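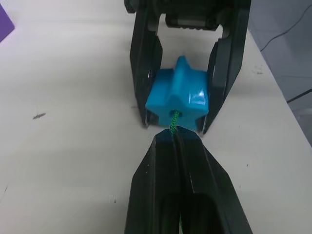 Blue star bead on the green braided cord.

I have been threading beads again. It started in May, when my niece Kira wanted something to hang on her school bag and I said I would help. She lost interest after one afternoon. I kept the beads.

The stars are my favorites out of the whole box. They are plastic, thick and shiny, with soft points that don't snag on a sweater. The hole is big enough for a braided cord – I tried plain string first and it frayed at the tip every time. With the braid I cut the end at a slant and it goes through without much trouble. Sunita Dubey told me to dip the end in clear nail polish and let it dry before starting. I did that for the longer pieces and it helps.

Green and blue was not a plan. Green was the cord I had the most of. I like it now and bought another roll, which came in a smaller size than I thought I ordered, so it will do for key rings and not much else.

For a key ring I use 5 beads and tie a double knot under the last one. A bag strand takes 19 if the stars are mixed with small round ones. Stars alone get bulky. They turn against each other and the whole thing twists, and I ended up cutting one of those apart and starting over.

Storage is still a mess. I had everything in a cookie tin, then sorted the colors into an old egg carton, and the lid won't close over the stars. Yaw Appiah offered me a tackle box he no longer uses. I am picking it up when I drop off his key ring – he asked for all blue.

Next I want to try a curtain tie for the back bedroom. I have 30 stars left and need to work out how long that makes it.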